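Bagging task, hand-held grippers vs. teleop

Skamon forum > Teaching by demonstration

lirholm_bench wrote:
We're teaching a two-arm setup to put small blocks in a soft clear bag. I started on remote control and gave up after 92 episodes. The bag walls fold in and I couldn't feel when a finger was snagging the rim. Now we do it by hand with a gripper in each hand. Both views are below, one from the gripper and one from head height.
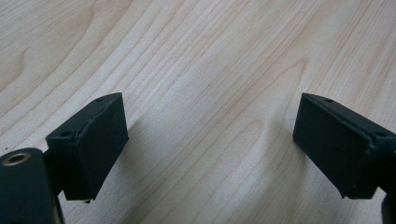
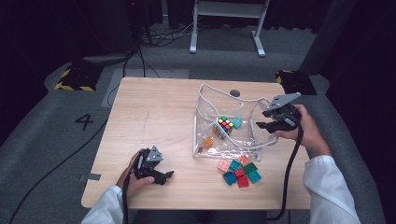
My question is how far open to start the fingers. I've been opening them wide every time and I wonder if the policy will learn that as a rule.

drelo_tom wrote:
It will. Vary it. I'd also vary where the bag sits, or you'll get 3000 copies of one motion.

Vandana Grewal wrote:
Disagree on moving the bag this early. Get 12 clean runs in one spot, train something small, see where it fails. Then move it.

drelo_tom wrote:
12 runs tells you nothing with a bag that soft. It has a different shape each time anyway.

Vandana Grewal wrote:
So the variation is already there. Same point I was making.

reuter88 wrote:
I'd go back to teleop for the last stage. Hands are too fast and people reach at angles the arms can't get to. We threw out 8 sessions over that.

lirholm_bench wrote:
We check reach afterward and drop the bad ones. I'll vary the opening and leave the bag alone until October. Will post numbers then.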